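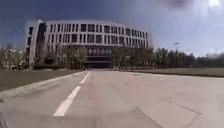

Severe Weather Early Warning Project
Progress report to the Femley Foundation
Prepared by Sosina Kumsa, Project Manager

During this reporting period the project moved from installation to routine operation. All 48 automatic rain and wind gauges in the Alside and Berhe districts now report to the forecast office, and 20 of them have been fitted with the backup batteries approved in the revised budget. Data are received every ten minutes and checked by the duty forecaster before they enter the Erkuvon warning system.

The heavy rains in July were the first full test of the system. Warnings for the lower Berhe valley were issued up to 65 minutes before the river reached its alert level. Two gauges stopped reporting during the same storm – both had flooded cable housings – and were repaired by Ekene Etim's field team. The housings at similar low-lying sites will be raised next quarter.

A total of 781 households are registered for text message alerts. Registration in Alside is behind plan. Desta Tefera has agreed a new schedule of evening meetings with the district office, and printed forms will be supplied for residents without a mobile phone.
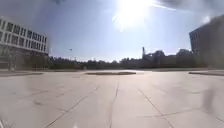

Staffing and Training

Amanuel Chala joined as second duty forecaster, and the warning desk is now staffed until 10 p.m. Overnight coverage remains on call. Mesfin Mamo completed the wind gauge calibration course and will train the district observers.

Spending is within the approved budget, apart from a small overrun on vehicle fuel. The project requests permission to move unspent travel funds to cover this item. A revised budget table is attached to this report for the Foundation's review.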